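Suchbegriff eingeben ... Suchen

Tischplatte Skirnham, Kiefer – nach einem halben Jahr
1. August 2026, von Abdelilah Chraibi

Kurz und schnell, muss gleich weiter. Im Januar bestellt, die Skirnham in 70 cm Tiefe. Gestell hatte ich noch, das alte von Bergeron. Passt, vier Löcher vorgebohrt, Rest selber.

Gut: liegt plan, hat sich bis jetzt nicht verzogen. Geölt kam sie nicht, hab zweimal Hartöl drauf, dazwischen geschliffen. Farbe immer noch schön hell, hatte mit mehr Gelb gerechnet. Maserung läuft lang durch, gefällt mir sehr gut.

Nicht so gut: Kiefer ist halt weich. Kugelschreiber drückt durch, also immer was unterlegen. Kanten waren ab Werk ziemlich scharf, mit 120er Papier gebrochen, fertig. Und die Lieferung – 33 Tage, angekündigt war die Hälfte. Eine Mail an den Händler blieb unbeantwotet.

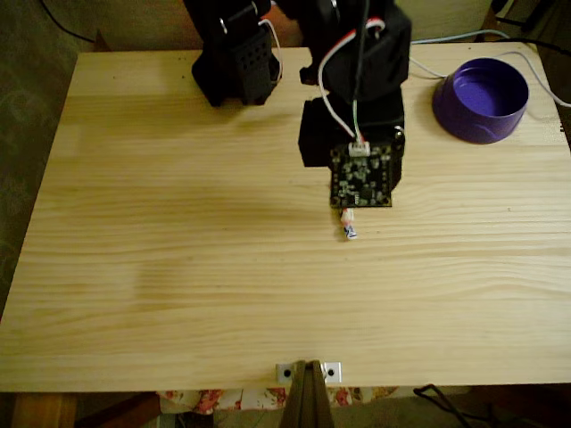
Die Kiefernplatte mit der lila Schale hinten rechts.

Die Grultham aus Buche wäre härter, aber deutlich teurer und mir zu rötlich. Würde wieder die Skirnham nehmen. Vier von fünf, Abzug für die Liefrzeit.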